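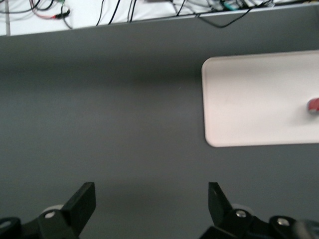
Wekwood adds a tabletop picking kit

Wekwood now sells its two-finger gripper as a bench kit with a wrist camera, a mounting bracket and control software. The fingers are flat black plates that can be swapped with a hex key. Setup on a gray work surface takes two people one morning, according to product lead Saimi Lindqvist.

The software treats cartons and small rounded items as separate grasp types. A biscuit box and a yellow lemon-shaped piece can share the same table, and the operator sets the pick order. Each kit ships with four spare fingers and five hours of remote support.
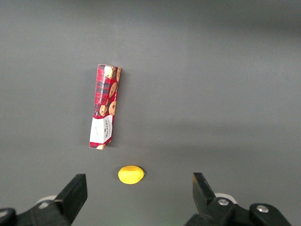

Trial units

Pristport has two kits on loan for buyers in the region. Contact Kevin Lozano to book a Thursday slot.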